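Section 7: Setting up a baking station around your cooking processor

Welcome to the best part of the guide! By now your Zasska processor has been unpacked, rinsed and run once with plain water, so it's time to give it a proper home. A good station makes you want to cook. Everything you reach for in the first few minutes of a recipe should be within arm's length, and the rest can go behind or below.

This section applies to the Zasska with the standard steel jug. If you have the larger Hollutholm jug, read the note after step 7 first.

Before you start

Clear the table completely and wipe it down. Yes, all of it, even the corner where the post lives. Check that the table stands level and doesn't rock when you lean on it.

CAUTION: The processor can creep while kneading heavy dough. Keep it well back from the table edge and never leave it unattended on a dough setting.

Placing the processor and the bowls

1. Put the processor at one end of the table, with the screen facing you. The end nearest the socket is usually best.

2. Lead the power cord off to the side, away from the bowls. It must not cross your working area or hang where a knee can catch it.

3. Place a shallow steel bowl at the front, near the middle. This is your landing bowl, and you'll use it for everything – weighed flour, chopped onion, eggshells if you're in a hurry.

4. Stand a small coloured bowl beside it. Different colours really do help! Keep one for wet ingredients and one for dry, and stick to it for a week or two until it becomes habit.

5. Lay the tongs down on the opposite side from the processor, where your hand finds them without looking.

6. Set a tray at the far end for mugs and small jars. A tray can be lifted away in one go when you need room for rolling out.

7. Line up bottles and tall containers along the back, labels forward, with lids closed.

The finished layout, with the steel bowl at the front of the table:
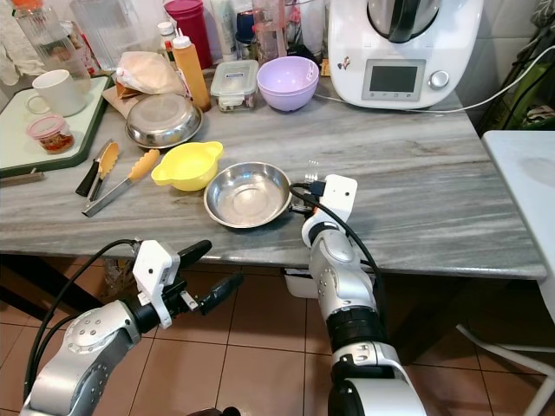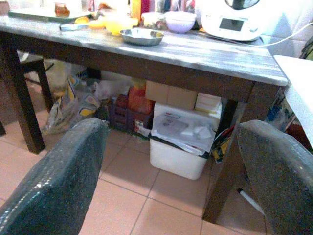
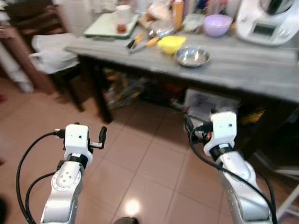
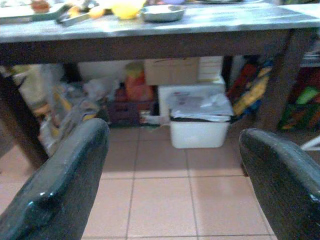
One reader of the previous edition, Guérin, wrote in to disagree with step 3: the landing bowl ought to live right beside the jug, because carrying flour even a short way across the table leaves a trail, and a trail of flour means wiping down twice. It's a fair point, and if you bake more than you cook, do try it that way. Just leave enough space to lift the jug out without knocking the bowl.

NOTE: The Hollutholm jug is taller and needs more clearance above. Don't put it under a wall cupboard. Pull the whole processor forward before opening the lid, as steam will mark painted doors.

Using the space under the table

8. Store bags and packets under the table, heaviest at the back. Fold the tops over and clip them.

9. Keep your own foot room free. You'll be standing here a lot, and kicking a bag of rice is no fun.

10. Go through the packets once a season. July is a good time, before the pantry moths get going in earnest.

CAUTION: Don't keep cleaning products in the same space as food, even in closed bottles.

Trying it out

Make something simple first. The Dristov flatbread in the recipe booklet is perfect – flour, water, salt, a spoonful of oil, and you'll have used the jug, both bowls and the tongs before it reaches the plate. If you find yourself reaching across the processor for anything, swap that item with whatever is closest to you and make another batch. Cold flatbread keeps until the next day in a lidded container.

For cleaning the jug and blade, go to Section 8.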